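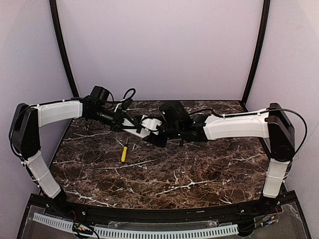

Two-arm cell, screwdriver on the tabletop.

Potham open day – walk-round checklist, two-arm demonstration cell
Date: November 12, 2024
Checked by: Mandla Moodley
Cell no. 3251

Marks used: OK, FIX (before doors open), WATCH (fine for today, look again at lunch)

ENCLOSURE AND TABLE

1. Side and back walls secure, no gaps at the corners – OK
Pushed on all three by hand. The plain pale walls are a big improvement on the old ones, and the white arms look great against them!

2. Tabletop clean and firmly seated – OK
Wiped down first thing. The marble pattern is handsome, but crumbs and small screws vanish into it, so please run a hand over the dark areas as well as looking.

3. Front rail screws tight – OK
Checked with the short driver. Neither one moved.

4. Only the demonstration tool on the table – OK
One small screwdriver, yellow handle toward the visitors, tip toward the back wall. Please put it back that way between groups. The kids in March spotted the yellow handle right away and were calling out which arm would get to it first, which was a lovely start to the session.

ARMS

5. Base joints bolted down, no play – OK
Left and right both solid.

6. Cables clear of the elbows through full travel – WATCH
No rubbing found at slow speed. The cable on the right elbow makes a wide loop on the outside, and I'd like somebody to keep an eye on it once we are running at demo speed.

7. Cable ties on forearms and lower links – OK
All snug. Don't trim the tails during the day, the cut ends are sharp.

8. Gripper plates and fingers tight, no chips – OK
Looked at these with the arms parked apart, as it's hard to tell one gripper from the other when they meet in the middle.

9. Arms stop when the stop button is pressed – OK
Pressed from both operator positions, 2 presses each. Quick and clean every time.

10. Speed limit set for visitors – OK
Set to 60 percent. It still looks lively, I promise. Gilen watched the whole handover with me and wanted to see it again.

FRONT PANEL AND WIRING

11. Loose wiring tucked in below the rail – FIX
Black bundle between the slotted strips hangs toward the front, and there is a cluster of connectors under the right base that a small hand could reach. Pan has the clear guard and will fit it before the first group.
Guard fitted, tugged, re-checked – OK, M.M.

VISITORS

12. Floor line taped and visible – OK

13. Group size – OK
16 at most. If a bigger group turns up, split it and send half over to Tamura at the vision bench first.

14. Long hair, scarves and lanyards – remind every group
Say it before you start the arms, while they're still listening to you.

15. Ear protection – not needed
You can talk over this cell in a normal voice, so take questions while it runs. Some of the best ones come mid-move.

Result: cleared to run. Item 6 to be looked at again at lunch.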